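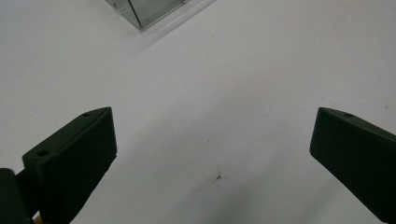 Skin Care Board > Hands, Feet and Body
Topic: Winter hand cream, fragrance-free or not?
737 views

henum_desk
Members are asked to share their experience with hand creams suitable for frequent washing. My own position requires washing at least 22 times per shift, and by December the skin over the knuckles splits. I have used the Wovora unscented cream for two winters. It absorbs quickly but does not last past the second wash. I would be grateful for recommendations under the usual board rules: no sales links and no medical claims.

plainlotion79
The Wovora product is a lotion, whatever the label says. For split skin an ointment is the better choice. Apply a thin layer at night, put on cotton gloves, and leave them until morning. During the day a lotion is acceptable, provided it is applied while the skin is still slightly damp.

r_tolliver_st
I must disagree with the advice on gloves. I followed that routine for a full month and developed small bumps between the fingers, which cleared when I stopped. Festadum sells a thick cream in a tub that I have found sufficient without any covering. It does contain fragrance, and this may rule it out for some members.

plainlotion79
The bumps may have come from the ointment and not from the gloves. Did you change both at the same time?

r_tolliver_st
Both were changed together, so I cannot say which was at fault. I maintain that fragrance is a lesser problem than this board makes it out to be.

Wogan_Moderator
Members are reminded that skin that is bleeding, weeping or hot to the touch should be seen by a doctor. The pinned topic on hand care — now at 1,796 replies — covers patch testing. Please consult it before trying a new product on broken skin.

henum_desk
Thank you for the replies. I will try the ointment at night without gloves for the first week and keep the lotion for work. I do not intend to use a scented product at present.

plainlotion79
That is reasonable. Check the soap at your sink as well.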